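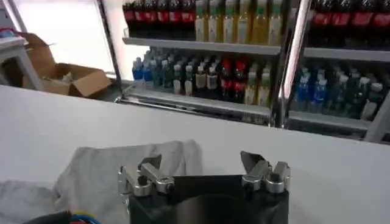 A light gray cloth, crumpled on the table.

Giving up paper towels, a year and a half in

Apr 24, 2022

3 min read

I stopped buying paper towels in November of the year before last. I wrote one short post about it then and promised a follow-up, and people have asked for it, so this is the follow-up.

Back then I was buying the big packs from the warehouse store out past Vallelness and going through a roll every few days. I used them for everything. Drying hands, wiping the stove, draining bacon, lining the vegetable drawer, cleaning up after the cat. When I went back through my receipts I found I had spent $181 on them in a year, which seemed like a lot for something I threw away within a minute of touching it.

The first month was annoying. I had four dish towels and an old T-shirt cut into squares, and they were always damp. A damp cotton towel hung over the oven handle in a small kitchen starts to smell by the second day, and once it smells you don't want to dry a glass with it. I nearly went back to the rolls over that smell.

What fixed it was having more cloths than I thought I needed. I bought two bundles of seconds from Lindemann, the restaurant supply place on Urkard Street. Seconds are the ones with a crooked hem or a pulled thread. They came to $133 with tax, so it was not a cheap way to start, and I could have done it for far less with old sheets. But they are all the same size and they stack, and I like that more than I expected to.

The system now is simple. Clean cloths go in the drawer left of the sink. Used ones go over the edge of a wire basket by the back door until they dry, then down into it. I don't put them in wet. When the basket is full I wash them on hot with nothing else in the load. No fabric softener - it leaves a coating and after a few washes the cloth just pushes water around the counter.

New cotton towels also don't absorb much at first. There is some finish on them from the mill. I washed mine three times before using them and they still weren't good until the sixth or seventh wash. If you buy new ones and hate them, give it another few weeks.

I tried the Tallura cloths too, the thin stiff ones that soften when you wet them. They are fine for counters and they dry fast. They are not good for hands, and mine picked up a turmeric stain in the first week that never came out. I still have two and use them on the bathroom mirror.

Things I have not solved:

Bacon. I drain it on a wire rack over a sheet pan now, and that works, but it means washing a rack. Some mornings I skip the bacon.

The cat. I keep a separate stack of torn-up T-shirt for that and throw the pieces out. I know that defeats part of the purpose. I am not washing those.

Guests. People come over, spill something, and look for the roll. I point at the drawer and they take a cloth like they are afraid of ruining it. My sister finally bought me a single roll and left it under the sink, and it lasted from last summer until March.

I don't iron any of it, and I barely fold it. For a while I folded everything in thirds like my grandmother did, with the hem turned under. Then I had a busy stretch at work and started dropping them in the drawer in a heap, and the counters got just as clean. I fold the two good linen ones because they crease badly and I put them out when we eat with other people.

As for money, I am ahead by now, though not by as much as I'd hoped once the extra laundry is counted. It comes to one more load most weeks. We have an old washer and I don't know what it uses. I should look that up before the next post.

A few people wrote to ask about coffee filters. I have a cloth one and I don't like it. The coffee is all right, but rinsing the grounds out every morning is a chore and the cloth turned brown almost at once. I went back to paper for coffee in January and plan to stay there.

Next time I'll write about the dish soap, which has been a bigger mess than any of this.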